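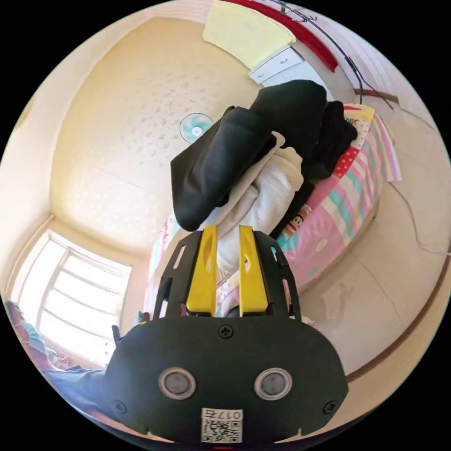

4. What the couriers told us about ownership

When we began talking with couriers in Skultden, we expected the conversation to be mostly about pay, and for the first few interviews it was. People were generous with their time (one long talk with Yesenia Cuervo ran well past 11 at night), and little by little a second subject kept coming up, namely who the delivery platform really belonged to. Of the 31 couriers we spoke with, most had worked for Parov before moving over to Soseck, the member-owned service, and they were quick to compare the two.

At Parov, a change in the fee schedule arrived as a notice in the app. At Soseck it went to a vote, and although many members told us they found the meetings slow and sometimes plain dull, they could explain how their rates had been set. We think this matters a great deal. Earlier writing on shared ownership, Van den Broek's in particular, treats voting as a cost to be kept low, and we understand the worry, but our interviews lead us to see it also as a way for members to learn the business.

Money remained tight all the same. The joining share was 300 dollars, payable in installments, and Édgar Ríos described it as the hardest part of signing up. Members' order records, which cover 2702 deliveries, show quiet stretches in the middle of the afternoon that a larger rival could more easily ride out.

Figure 2. Gripper with two yellow fingers, in a small bedroom.

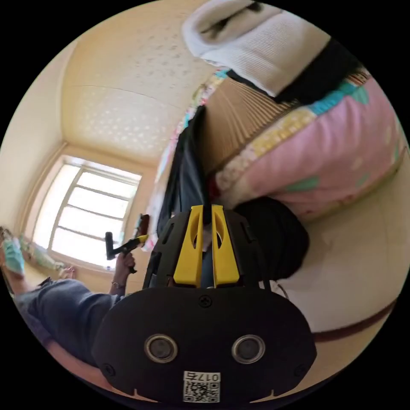
Does a member lose the joining share on leaving the cooperative?

The share is paid back in full once the yearly accounts are closed, so a member who leaves in May may wait several months for the money.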